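# Looking after a hand gripper: pads, bushings and other small stuff

I've had three people ask me for my gripper notes since the last page went up, so I'm putting them all in one place. Most of it I picked up at the bench in the back of the Berrada workshop, where I look after one hand-held gripper, a printed Clavuvholm with the two-finger linkage. Some of it came from Hicham Bennani, who had the job before me and left a shoebox of spare parts with a very rude note in it.

You don't need much. A set of hex keys, a soft toothbrush, isopropyl alcohol, cotton swabs, a sharp knife, a tiny pair of scissors and an old white pillowcase to work on (screws show up on it, and I drop a lot of screws). If you have a magnetic dish, lucky you – I use a jar lid.

## Keep a log, even a bad one

Mine is a school notebook hanging off the bench on a string. Each line has the cycle count, what I touched and whether it got better. The last full page ends on 2022-11-28 with "new pad right, old pad left, still a bit lopsided, leave it," and that's as fancy as it gets. I do a pad check every 2,000 squeezes. The set before this one wanted changing after only 680, and I'm pretty sure that was my own fault for using the wrong glue.

## Pads first

If a gripper starts dropping things, look at the pads before you touch anything else. I once spent a whole afternoon adjusting the linkage (proudly!) when all it needed was a wipe.

- Wipe both pads with alcohol on a swab, let them dry, then try again.
- Press each one with your thumbnail. A good pad springs back. A tired one keeps the dent.
- Look along the edges for fraying and lifting.
- Change them in pairs if you can. I don't always, see the log.

Loose threads are mostly harmless as long as they stay out of the joints. Snip them close with small scissors and never pull! I pulled one last winter and half the facing came away with it, and then I had to go and find the Plevitent tape, which had been put away somewhere sensible and so took me forever to find.

For testing grip I like something rubbery with a lot of shape to it. Smooth blocks will let a bad pad get away with murder. A chunky tread won't, as you get ribs and gaps passing under the pads as you turn the thing, and you can feel right away if one side is doing all the work. Close the fingers slowly and stop as soon as both pads touch. Then give it a little more and watch how each pad squashes. 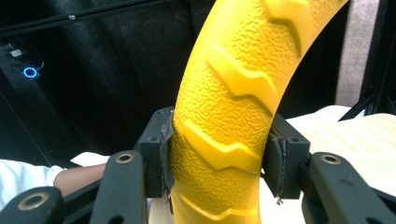

*Yellow tread ring between the pads. Check the frayed edges and the threads under the right pad.*

What I'm looking for at this point is whether the two sides give in a similar way. If one bulges a lot more than the other, it could be a thicker pad, a softer one, or a finger that isn't sitting square. Swap the pads left to right and squeeze again. If the bulge moves with the pad, it's the pad. If it stays put, get the hex keys out.

## Putting on a new pad

1. Open the fingers all the way and prop them there. I use a clothespin.
2. Peel the old pad from the top down, slowly. Warm it with a hair dryer on low if it fights you, and keep the dryer moving so you don't soften the print.
3. Rub off the old glue with a swab. Don't scrape the finger block with a blade. I have, and the gouge is still there.
4. Cut the new pad slightly oversize, stick it down, then trim it flush.
5. Close the fingers on something firm and leave it alone for 2 hours.

Step five is the one I skip when I'm in a hurry, and it's the one that bites me. Go and have lunch. Have a long lunch!

Chaimae Tahiri rounds off the corners of her pads with nail scissors before sticking them down, and hers do last longer than mine. I've started copying her.

## Bushings and squeaks

The brass bushings in the arm ends are the easy part to forget, and for months you can get away with it. Mine get a look every 7 days when the gripper is in regular use, and whenever I remember when it isn't.

Wiggle each arm sideways at the joint. A hair of play is fine. If you can hear it click, take the pin out and look at both the bushing and the hole it sits in. Nine times out of ten it's grit, and the toothbrush sorts it out. If the bushing spins in the plastic instead of the pin spinning in the bushing, the hole has worn, and you're better off printing a new arm than packing it with glue. I've tried the glue. It held for a morning.

Don't put household oil on any of this. It creeps, it finds the pads, and then you're back at the top of this page wondering why everything is slipping. One drop of dry lubricant on the pin, wipe it, done.

Printed arms also like to hide cracks near the rounded ends. Matte black is terrible for seeing them, so shine a flashlight from the side and tilt the arm until the light skims across it. A crack shows up as a thin bright line. Layer lines go all the way around and a crack generally doesn't, which is how I tell them apart.

## Tightening (go easy)

Printed parts don't want to be cranked. Turn until it stops, then a tiny nudge more. If a screw goes loose every few days, a dab of removable threadlocker on the metal parts is okay, but keep it away from the plastic, as some types make it brittle. I put mine on with a toothpick, well away from the gripper, and wipe the extra off before the screw goes in.

Open and close the fingers ten times with nothing in them after you've tightened anything. It should feel the same the whole way through. If there's a stiff spot in the middle, back off the last screw you touched.

## Odds and ends

- Store it with the fingers slightly open so the pads don't take a set.
- Keep spare pads flat in a zip bag, out of the sun. The ones in Hicham's shoebox had curled up like chips.
- Tape one spare screw of each size inside the case lid.
- I'm ordering a fresh sheet of pad material from Teduvska in December. I'll add a note here on how it wears once it's had a proper run.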